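Breakroom robot at our site, anybody else dealing with this?

Forum: Facilities & Office Services > Shop Talk

pantrymule
Posted 11/21/22
So Pravmont (we do the pantries and coffee points for office buildings, I'm on the route team) is putting an arm in at the Driltley building. Fixed arm, table mounted, supposed to reset the drinks counter overnight. Tea back in the caddy, lids on, stuff squared up. I've done that floor for a while and my morning reset is 30 minutes. Now they say 10 because I only "verify".

What do they do with the other 20? No answer yet. Anybody been thru this?

gritty_kitty
they give you another floor. thats what they do with the 20

hallsixteen
We had a Nirnelov unit for dishes, not an arm, more of a rack loader thing. First couple months were more work, not less. You do your job plus babysit. Then it settled down and I'll admit my wrists thank me.

pantrymule
Settled down how? Did they cut hours?

hallsixteen
Nobody cut. One guy left and they didn't replace him. Take that how you want.

gritty_kitty
that IS a cut

hallsixteen
He was leaving anyway. Moved to be near his kids.

gritty_kitty
and the job left with him. next person who wouldve had it doesnt. same thing slower

Bexley_ops
I'm on the other side of this, I schedule sites (not Pravmont). Unpopular take, counter resets are a bad use of a person. My people are better at noticing the fridge is dying, or that 4th floor stopped drinking the decaf. The arm won't catch that. If your manager is any good the 20 goes to restock calls and talking to the tenants.

If.

gritty_kitty
lot of weight on that if

pantrymule
My lead is Constanza Garrido and she's decent, fought for us on the parking thing. But she found out same day we did. So I don't think it's her call.

What bugs me is the checklist. They want every counter the same now. Same box same spot same order of tea. Ours grew over time, people on that floor like thier stuff where it is. There's a lady who comes in early and goes straight for one tin without looking. Move it a foot and I hear about it.

Mathebula_Tech
Integrator here, yes that's my shop in the username, so weigh it accordingly. The "everything in the same spot" rule usually comes from the customer wanting a simple signoff. Newer setups handle clutter a lot better than they did. Ask for the acceptance list. If it says fixed layout, push back BEFORE signoff, after is a change order and nobody wants to pay it.

Also ask who presses stop and who clears a fault. If it's you it should be in your job description and you should be getting trained for it. Paid time.

hallsixteen
^ this. We got a laminated sheet and a phone number. Number went to voicemail.

Bexley_ops
Agree on training. Don't agree it has to be a pay grade thing, which I know is where this is headed.

gritty_kitty
why wouldnt it be. new machine, new responsibility, new money

Bexley_ops
Because then they hire a contractor to do the faults and you get neither. Seen it.

oldroute77
32 years in vending and coffee. They told us card readers would end the route job. Didn't. Did end the part where you knew everybody, since you're not in the building as long. I miss that more than I figured I would.

pantrymule
Yeah that's kind of it. I'm not scared of the arm. I just don't want to be the guy who walks in, looks at a counter, taps a tablet and leaves.

Mathebula asked what the counter's like (DM). Putting it here so everybody can weigh in. Tea box with the Stash packets in the caddy, toaster oven down the far end, arm base up in the back corner on the metal table.
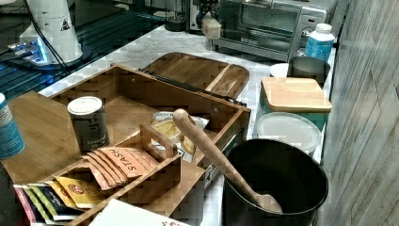
What I'm asking for on Monday's call

1. Acceptance list, in writing, before anybody signs. If it's fixed layout I want the tenants asked first.

2. Who clears faults. If it's us, training on the clock and somebody who picks up the phone.

3. Where the 20 goes. I'm going to suggest restock and tenant requests like Bexley said, see what they say.

4. Something about not filling spots when people leave. Don't know how to word it. Kitty help me out

gritty_kitty
"no reduction in route headcount through attrition during the pilot." say pilot. they love pilot

Bexley_ops
They won't agree to 4. Ask anyway so 1 thru 3 look cheap.

Mathebula_Tech
For 1, I'd start with the tea box. Lot of thin packets fanned out tight like that, ask them to demo it on YOUR counter with your packets. Not a clean bench at their place. That one demo will tell you how much of the 10 minutes is real.

oldroute77
And somebody tell the tin lady before it goes in

pantrymule
Already did. She said no

hallsixteen
lol put her on the call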